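茶色の壁を部分的に塗り直したら、そこだけ違う色に見えます

住まい・内装 > 塗装 > 室内の壁

I-hsuan Wu

賃貸ではなく持ち家です。仕事部屋の壁を茶色の水性塗料で塗っています。家具を動かしたときにこすってしまい、傷の部分だけ残りの塗料で塗り直しました。乾いてから見ると、塗ったところが周りより濃く、角度によっては四角く浮いて見えます。

塗料はVuvariの室内用、色番号は317、つや消しです。最初に塗ったときの残りを、ふたをして物置に入れてありました。同じ缶なので色は同じはずです。 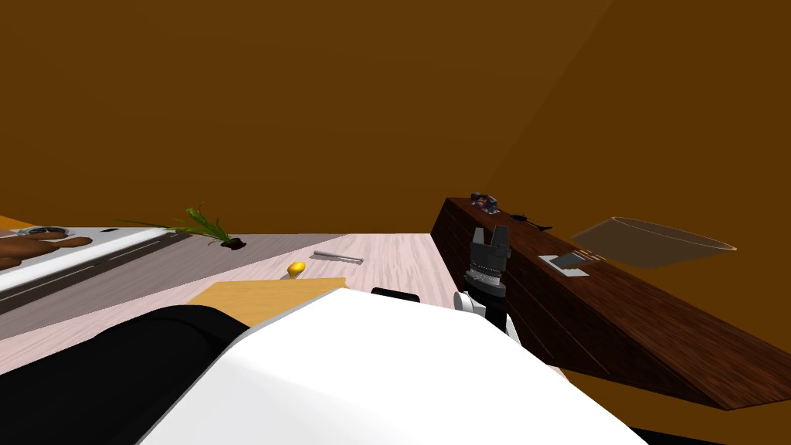

台中、2月

補修した範囲は縦横とも約60センチです。傷はもっと小さかったのですが、まわりをなじませようとして広がりました。道具は小さい刷毛です。最初に壁全体を塗ったときはローラーでした。塗る前に乾いた布でほこりを払い、下塗りはしていません。傷は浅く、パテは使っていません。

教えてほしいのは次のことです。

もう一度重ねて塗れば目立たなくなるのか。
濃く見えるのは時間がたてば落ち着くのか。
だめなら壁一面を塗るしかないのか。その場合、隣の壁まで塗る必要があるのか。

缶の残りは少なく、一面を塗るには足りません。買い足すと、前の缶と微妙に色が違うのではないかという心配もあります。よろしくお願いします。

Thitima Kongkaew

残念ですが、その状態から部分的に重ね塗りをしても、たいていは四角が大きくなるだけです。私も寝室の焦げ茶の壁で同じことをやり、三回重ねてからあきらめて一面塗りました。

原因は一つではないと思います。書かれている内容から考えられるものを挙げます。

まず道具の違いです。ローラーで塗った面には細かい凹凸ができ、光が散ります。刷毛で塗った面には筋が残り、光の返り方が変わります。白や薄いベージュならあまり気になりませんが、茶色のような濃い色では差がはっきり出ます。斜めから見たときに浮いて見えるのなら、ほぼこれです。

次に塗膜の厚さです。補修した部分は元の塗膜の上に重なっているので、周りより厚くなっています。縁で塗料が止まったところに段ができていると、そこが線に見えます。

それから缶の中の状態です。長く置いた塗料は顔料が底に沈みます。軽く混ぜただけで上のほうを使うと、色もつやも変わります。底を棒でこすって、塊の感触がなくなるまで混ぜてください。水性でも五分くらいはかかります。表面に皮が張っていたら、混ぜ込まずに取り除いてから、こし器か古いストッキングでこします。

時間がたてば落ち着くかという点ですが、完全に乾くまでは多少変わります。触って乾いていても、塗膜の中まで固まるには数週間かかる製品が多いので、塗ってから日が浅いのなら、ひと月ほどそのままにして見直してもいいと思います。ただ、筋や段が原因なら待っても消えません。

見分け方は簡単です。夜、部屋の照明を消して、懐中電灯を壁に沿わせるように横から当てます。補修した部分の表面の質感が違って見えたら、道具か厚みの問題です。次に、正面から昼の光で見ます。正面から見ても色が違うなら、混ぜ不足か、元の壁のほうが日焼けや汚れで変わっています。 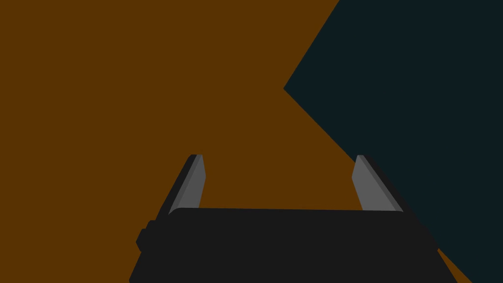 元の壁のほうが変わっている場合は、缶の色がどれだけ正確でも合いません。つや消しの塗料は拭き掃除でもつやが出ますし、窓の近くは少しずつ色があせます。棚の裏など、光の当たらない場所があれば、そこと見比べてみてください。

一面を塗るときの手順も書いておきます。

補修した部分の縁を240番の紙やすりで軽く削り、指でなでて段がわからないくらいにします。
固く絞った布で粉を拭き取り、乾かします。
角と天井際を刷毛で細く塗り、その線が乾かないうちにローラーで追いかけます。
端から縦に塗り進め、前の列に少し重ねます。途中で休まないでください。
四時間以上おいてから二回目を塗ります。

隣の壁は塗らなくて大丈夫です。面の向きが変わると光の当たり方も変わるので、角で切り替われば差はまずわかりません。これは塗装屋さんもそうしています。

塗料の買い足しは、色番号を伝えて同じ製品を頼めばいいです。心配なら、残っている古い缶と新しい缶を大きめのバケツで全部混ぜてしまえば、少なくともその一面の中では色がそろいます。古いほうが臭っていたら腐敗しているので、混ぜずに処分してください。

Eduardo Enriquez

うちは気にならないのでそのまま棚を置いて隠しました。絵やカレンダーでもいいと思います。塗るのは大変ですよ。

Wai-kit Au

上の方の説明でだいたい合っていますが、一面塗りの前に一つだけ試す価値のある方法があります。

短い毛の小さいローラーを買ってきて、水を少しだけ加えた塗料をごく薄く付け、補修した部分だけを塗ります。縁に近づくにつれて力を抜き、外側へ向かってかすれさせるようにします。四角い輪郭を作らず、ぼんやりした形で終わらせるのがこつです。刷毛の筋が原因なら、これでかなり目立たなくなることがあります。先に紙やすりで筋を落としておくこと。加える水の量は缶の表示を超えないようにしてください。

うまくいくのは半分くらいという印象です。失敗しても、どうせ一面塗るなら損はありません。ただし残りの塗料が少ないそうなので、色見本用に大さじ一杯くらいは小瓶に取っておいたほうがいいです。店で色を合わせてもらうときに使えます。

ローラーは元の壁を塗ったものと毛の長さをそろえてください。覚えていなければ、壁の凹凸を見て近いものを選びます。私が使ったのはTapiaの短毛タイプで、受け皿とセットで2,000円しませんでした。

もう一つ、塗る時間帯です。窓からの光が斜めに当たる時間は塗りむらが見えやすいので、私は午前中に塗っています。電灯の下で夜に塗ると、翌朝になってから塗り残しに気づきます。それと冬は乾きが遅いです。室温が低いときは、二回目までの間隔を長めに取ってください。

I-hsuan Wu

ありがとうございます。夜に懐中電灯を当ててみたら、刷毛の筋がはっきり見えました。縁にも少し段があります。正面から見たときの差は小さいので、まず紙やすりと小さいローラーで試します。

缶の底には固い塊がかなり残っていました。割り箸で混ぜただけだったので、これも影響していたと思います。だめだったら一面塗ります。その前に小瓶に取り分けておきます。

Thitima Kongkaew

割り箸だと底まで届いても力が入らないので、平たい木の棒のほうがいいです。塗料を買うともらえる店もあります。試し塗りの結果は、しっかり乾いてから翌日以降に見てください。塗りたての色で判断すると、ほぼ間違えます。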